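Speaker notes: "Write It Down Before It Moves"
Tuesday, right after lunch. Speak up.

Slide 1. Title. Say name, say Bristside, thank Jummai Balogun for the invitation and for putting me between the sandwiches and the safety auditor. Don't do the elevator joke. It died in Lerodley and should be left in peace.

Slide 2. Where our rules came from. When I took over the bench procedures at Bristside, the rulebook for two-arm work ran to 82 pages. I asked the team who had read it. One hand went up, and it belonged to Euan Aitken, who wrote it. (Pause. Euan may be in the room. Find him first.)

The current version is 6 pages. We lost some lovely diagrams of fencing we never bought.

Slide 3. What the long version left out. It had a whole chapter on payload and a single sentence on cables: "Cables shall be managed." By whom, and into what, it didn't say. Then we started giving the arms loose cables as the thing to work on, and that sentence had to earn its keep.

Slide 4. Cable work. Let people look for a bit before talking.
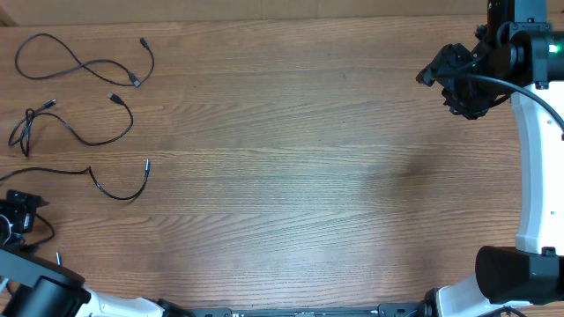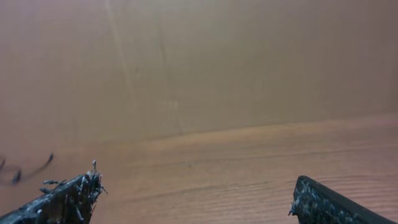
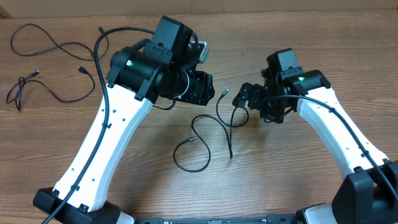

Slide 5. The rules themselves. Read them out, slowly, no ad-libbing:

Cables that belong to the arm get clipped to the arm. Cables that belong to the task lie on the table. If you can't tell which is which from where you're standing, stop.

Both arms get a starting position, written down, with a name. "Sort of over there" is not a name.

Look at the fingertips before every session. Use your eyes and a decent lamp. Write what you see, even when it's the same as yesterday.

One person has the stop button. That person isn't also holding coffee. (Expect a laugh. If none comes, move on quickly.)

Anybody may call a halt and doesn't have to explain until the arms are still.

Slide 6. The fingertip log. Spend time on this one, it's the part people email me about. We have 1486 entries now. Most say "fine." I used to find that depressing. Then Sutcliffe, our sister site, asked how long a set of tips lasts, and we could give them an answer with a date next to it, where before we'd had three opinions and a shrug.

Admit that the early entries are useless. "Bit gross" appears a lot. We have since agreed on four words: clean, dusty, worn, replace. Grown adults argued over "dusty" for most of an afternoon in February.

Slide 7. Objections I get. Go through fast.

"Our arms are small, they can't hurt anyone." Small arms still pinch, and they pull over whatever they've hooked. Write the rule anyway.

"The software handles it." The software knows what it's been told. Temow, the scheduling tool we use, will cheerfully start a run with both arms parked in the same cubic foot of air if you ask it nicely. We now make it ask back.

"We'd need a standard for that." There are standards, and you should read the ones that apply to you. None of them will tell you what to do with a loose cable at ten to five.

Slide 8. How to shorten your own rulebook. Print it. Stand at the bench with it. Cross out every line you can't act on from there. Of the 56 rules we tried this with, more than half went to a folder called Background, where they are very happy.

Keep the reason for a rule in a separate document. Operators don't need the history while something is moving. New managers do, usually within a week of arriving with ideas.

Slide 9. Contact details. Offer the short version to anyone who asks. The long version is also available, from Euan, who'll want to talk you through it.

Questions. If someone asks about fencing, point to the safety auditor and sit down.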